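Search this site Search

Clear Things on Brown Tables
Speaker notes, Waker Hall, Tuesday evening session
Skiltska

Opening (keep it quick, they've just had dinner)

Hello, thanks for having me! Ask who washed a drinking glass today. Ask who looked at it. I've got 93 clear vessels in my cupboard at home, everything from jam jars to lab beakers, and I still get a thrill when the light catches one. Most of tonight is about that little flash, and what you put underneath to get it.

First slide up. Let them hunt for the clear thing before I say anything. Give it a good five seconds. Then point to the thin bright edges, a touch right of the middle.

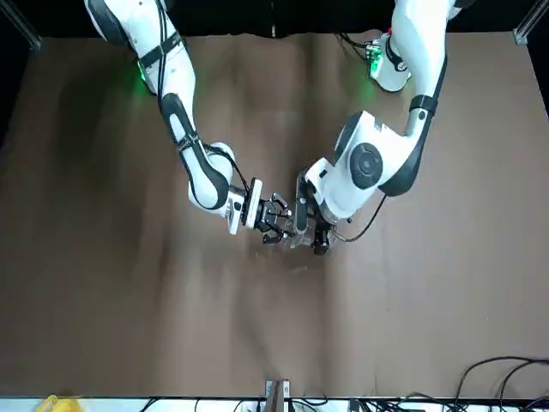
Why brown?

My favourite part, so watch the clock. White cloth washes clear glass out and black makes it look like jewellery. Brown sits in between. It comes straight through the wall of the vessel, so the body nearly vanishes and you're left with the outline. Mujić paper is what I use at home (matte, cheap, comes on a giant roll), but any dull kraft will do the job.

Say "rim first". If you sketch or photograph glassware, find the rim, get that ellipse right, and the sides will follow.

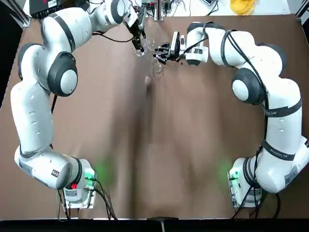 Clear cup against matte brown: look for the rim highlights.

Bring out the two tumblers from the Vinura box. Pass them around, one plastic, one glass, and let people guess by eye only. No tapping! Somebody always taps.

Creases

Don't iron the paper. I used to, and it was a waste of a good afternoon. A fold gives the eye something to follow, and the buckled bits give you lighter and darker browns for free.

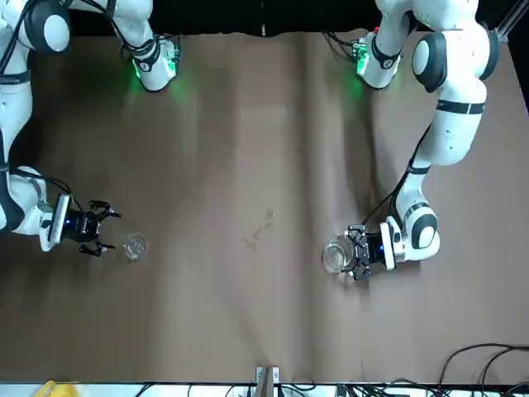

A pair of clear cups, one each side, on creased brown paper.

Two vessels are heaps more fun than one. Put them level with each other and the gap between them becomes part of the arrangement. Then try one close and one further back, and see how much harder the far one has to work. 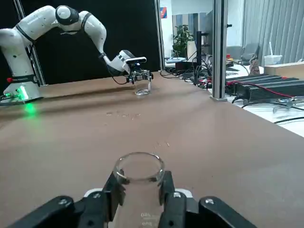

Printing on glass next. Graduations, logos, little measuring marks, I love the lot. White print goes faint over a pale patch and comes up again over a dark one, so turn the vessel slowly until you can read it. Demo with the old beaker and the desk lamp. Lamp low and to the side.

If there's time: the museum jar story. If there isn't, go straight to questions and get the house lights up before people come down to handle the glass. Tumblers back in the box, stem side padded.

Contact: Skiltska, PO Box 3041 | © Skiltska | Back to top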